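Why Does Wood Have Stripes?

A story about trees, tables and a lot of very thin lines

Have you ever been stuck at the table waiting for everybody else to finish dinner, with nothing to do except look at the table itself? I have, plenty of times, and when I was eight I decided that the lines in my grandmother's kitchen table were roads. There was a long straight highway running toward the salt shaker, and a lake near my elbow, and a place by the bread basket where all the roads went squeezing around a mountain. My pea was a truck. It made a great many deliveries that year.

What I didn't know, driving my pea along, was that I was reading a sort of diary. A tree had written it, very slowly, with no pencil at all, and the lines were what was left after somebody cut the tree open and made it smooth. We call those lines the grain, and this page is all about where the grain comes from and why it sometimes runs straight and sometimes wiggles like a river.

Let's start with the tree

A tree grows in two directions. It grows up (you knew that one!), and it also grows fat. Just under the bark there is a living layer so thin that you would have trouble seeing it, and its name is the cambium. Say it out loud: KAM-bee-um. All through the warm part of the year the cambium is busy making new wood on its inside and new bark on its outside, and so the trunk gets a tiny bit thicker all the way around, a little like putting on a sweater over your other sweaters and never taking any of them off.

In spring, in places that have a cold winter, there is usually plenty of water and the tree is in a hurry. It has leaves to open. The wood it makes then is called earlywood. Later in the summer the tree slows down and makes latewood, and in many trees that wood is tighter and darker. Then winter comes and the tree rests. The next spring it starts all over again with a fresh layer of earlywood, right up against the last layer of latewood, and the place where the two meet shows up as a line.

If you look at the top of a stump you see those lines as circles, one inside the other. They are called growth rings. Most trees in places with cold winters make one each year, so a stump with 18 rings came from a tree that was 18 years old when it was cut (or a little more, as the very bottom of the tree is where the oldest rings are). There are trees alive with more than 400 rings inside them, and some a lot older than that, which makes my knees feel quite young.

But tables aren't round stumps

No, most of them aren't, and so we come to the part that puzzled me for years. If the rings are circles, how do they turn into long stripes on a table?

The easiest way to understand it is with a rolled-up towel. Roll a striped towel into a long sausage and look at the end. You'll see a spiral, which is close enough to rings for us. Now imagine you could slice that sausage the long way, from one end to the other. On the flat side you'd see long lines running beside each other. A board is cut the long way out of a trunk, so the rings show up as long lines too. It's the very same wood. You are looking at it from the side instead of from the end.

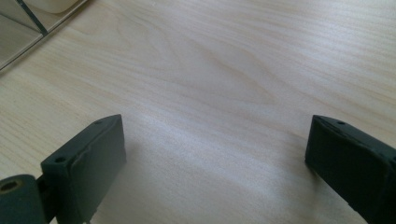 Of course a real trunk is never as tidy as a towel. It leans a bit, it gets thicker at the bottom and thinner at the top, it has bumps where branches started, and sometimes it grew around something that was in its way. When a saw or a blade goes through all those bumps and bends, the lines bend as well. You might get a tall pointed shape like a church window, and woodworkers have a lovely name for that, which is cathedral grain. You might get wavy bands, or a long oval like a puddle that somebody stretched. If you have ever seen one of those maps with curvy lines that show how high the hills are, you have seen nearly the same thing. The blade goes straight and flat, the layers of the tree go up and down, and wherever the two of them meet there is a line.

Then there are knots. A knot is the place where a branch joined the trunk. As the trunk grew fatter it wrapped itself around the bottom of the branch, layer after layer, and so the grain has to go around the knot the way water in a creek goes around a rock. Sometimes you can see the grain swerve even when there is no knot on the surface at all. There may have been one a little deeper down, or the tree may simply have grown with a wave in it. We can't always tell from the top, and I rather like that the tree gets to keep a few secrets.

Pale wood, dark wood

Not every kind of tree writes its diary in thick ink. Birch and maple are both pale, creamy woods, and their lines can be so faint that you have to tip your head to find them. Oak has bold grain you can often feel with a fingernail. Walnut is brown like cocoa. Pine has strong stripes, because its latewood is so much darker than its earlywood.

Light matters too. If you sit on one side of a pale table, with a window across from you, part of the top may look almost white from the shine, and the lines there seem to vanish. Walk to the other side and back they come! They were there the whole time. Your eyes were just getting too much light bouncing off that one spot.

What is veneer?

Here is a word you may hear in a furniture store, and it is fun to say in a fancy voice: veneer (vuh-NEER). Veneer is real wood cut into a very thin sheet. Some veneer is sliced off in flat leaves, a bit like cheese. Some of it is peeled, and I think that's the best trick in this whole explanation. A log is soaked or steamed to soften it, then it is spun around and around against a long sharp blade, and the wood comes off in one wide sheet, the way paper towels come off the roll. The sheet is glued on top of other wood, and the tabletop ends up with a pretty face and a strong middle.

Peeled veneer often has especially big, swirly patterns. You can guess the reason if you think about the blade following the rings around the trunk, sometimes staying inside one ring for a long way before it slips into the next.

Try it yourself: a grain rubbing

You don't need to cut down anything for this. You need:

2 sheets of thin paper
a crayon with the wrapper peeled off
a piece of wood with grain you can feel (an old fence board or a rough plank is just right)
a grown-up who says yes

Lay the paper on the wood and hold it still. Rub the side of the crayon gently over the paper, going back and forth. The high parts of the wood will come out dark and the low parts will stay light. When you have finished, take your second sheet to a different piece of wood and do it again, and put the two side by side.

A very smooth table will give you hardly anything, so don't be disappointed. Its lines are colors in the wood, and you can't feel them. For a smooth table it is better to lay tracing paper over the top and follow the lines with a soft pencil, pressing very lightly so you don't leave a dent. (Ask first. I did not ask first, and there was a conversation.)

Lensa Teshome's class tried the rubbings in October and turned theirs into pictures. One became a tiger, one became a stormy sea, and Meron Gudeta looked at hers for a long time and said it was a fingerprint that belonged to a giant. I've thought of it that way ever since, and it isn't a bad way to think, either. Two boards sliced from the same log, one right after the other, can look very much like twins, but look closely and you'll find a line that wanders off a little differently in one of them.

Words to keep

Grain: the direction and pattern of the lines in wood.
Cambium: the thin living layer that makes new wood and new bark.
Earlywood and latewood: the wood a tree makes in spring, and the wood it makes later in the summer.
Knot: the place where a branch joined the trunk.
Veneer: a very thin sheet of real wood.

Next time you're waiting for dessert, pick a line near your plate and follow it with your finger as far as it goes. If it takes you past somebody's elbow, say excuse me and keep going.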